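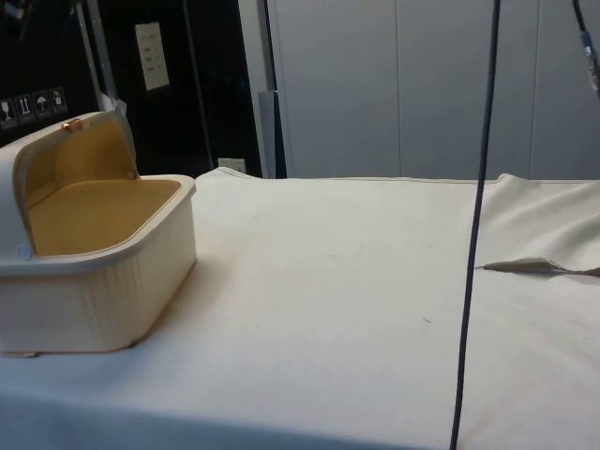 Home & Storage > Small Spaces > Moving

Keep original boxes for small appliances or toss them?

Asked in April, 618 views, 3 answers

Moving from a two bedroom to a studio end of the month. Closet is full of empty cartons. Blender, rice cooker, the Joltia space heater, router, all of it. My mom kept every box she ever got and I guess I picked it up from her. The new place has one closet and its maybe 3 feet wide.

Question is do I need any of these for warranty. The heater is from last fall and the paper says "retain packaging" but doesnt say how long. Blender is older. Also have a Jutberg shelf unit that came flat and I still have the carton and the foam corners, was thinking I could take it apart and put it back in there for the move?

And where do people keep all the little stuff. Manuals, spare feet, allen keys, that one weird plug. Right now its in a grocery bag and I hate it.

Movers come Wednesday so quick answers please. Thanks

Edited to add: renting, no garage, no basement. Building has cages for rent but there's a wait list.

Answer 1 (accepted)
19 people found this helpful

Moved a lot. My rules:

Under return window, keep the box. After that toss it. Every warranty claim I ever made they wanted the receipt and the serial number and then sent me their own label. Never once asked for the original carton. Call the heater people if you're nervous, takes five minutes.

Take a picture of the side of the box with the model and serial before it goes in recycling. Receipt too. Put them in one folder on your phone, call it Warranty, done.

For the move itself, use the boxes you have! Blender goes in blender box, tape, label. Then break them down the same day you unpack. Same day. If they make it into the closet they are staying in the closet, I speak from experience.

Shelf unit, depends. If it's the kind with cam locks, the holes get loose every time you take it apart. Mine went together a second time ok and the third time it leaned. I'd move it whole if it fits the elevator. Measure the elevator.

Little stuff: small box with a lid that you can close, not a bag. Hinged is better than the lift off kind, you won't lose the lid. Zip bag for each item's parts inside, write on the bag with marker. Manuals I dont keep at all, they're online.

Comment: do the cardboard pickup people take the foam corners?
Reply: not where I am. Shipping store took mine, call first

Comment: measured the elevator, shelf fits standing up. thank you!!

Answer 2
4 people found this helpful

Disagree a little on tossing everything. Resale. I sold a Risow mixer with the box and got a lot more than the one my sister sold without. If its something you might sell in a year or two, flatten the carton and slide it under the bed or behind a dresser. Takes up no room flat. Tape the inserts together so they dont wander off.

Anything cheap, toss. Router box toss. If the router belongs to the internet company they dont want the box back anyway, just the router and the power cord. Check that you have the cord, they charged me for it.

Rice cooker, pack the inner pot separate with a dish towel in it. Mine got dinged riding inside the cooker with nothing around it.

Answer 3
0 people found this helpful

we rented a unit at Ramasamy for all our boxes, up to 300 dollars a year and I think we have gone there twice. don't do what we did

also check the heater for a recall before you move it, mine had one

Related questions
How to label boxes so movers read them
Is it ok to move a dresser with clothes in the drawers
Studio with one closet, where do coats go
18 more in Moving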